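Skudari open day in Elville, anyone else go?

marlow_k
Went to the Skudari open day in April. They had a kitchen demo going with one arm, a counter and a microwave. You signed up at the door and got 2 minutes at the controls. Elsie Treloar ran our group and took questions the whole time, even the dull ones about cable routing.

I asked how much practice data they collect per task. She said 500 runs before they bother training anything.
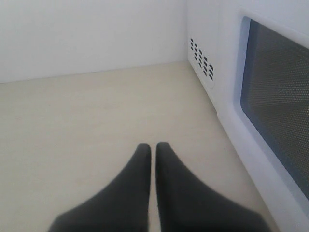

The wrist view was the part I liked best. You steer by that and it takes a while to judge depth. I kept stopping short of the microwave.

pinhole22
I was in the afternoon group. Good host, but I thought the setup was too tidy. White wall, bare counter. My kitchen has never looked like that. Show me it working around a toaster and a pile of mail.

marlow_k
Fair, but it's an open day. You want visitors to get a turn without knocking things over.

Ha-neul Sun
I disagree with pinhole. A microwave door is hard enough. We tried it at Foritbridge and gave up on ours after 22 attempts, with nothing else on the counter.

pinhole22
Was that a pull handle or a push button?

Ha-neul Sun
Pull handle. The fingers kept slipping off. We switched to rubber pads later and I haven't retested.

dov_r
Do they post dates for the next one? I missed it.

marlow_k
Elsie said to check the sign-up page.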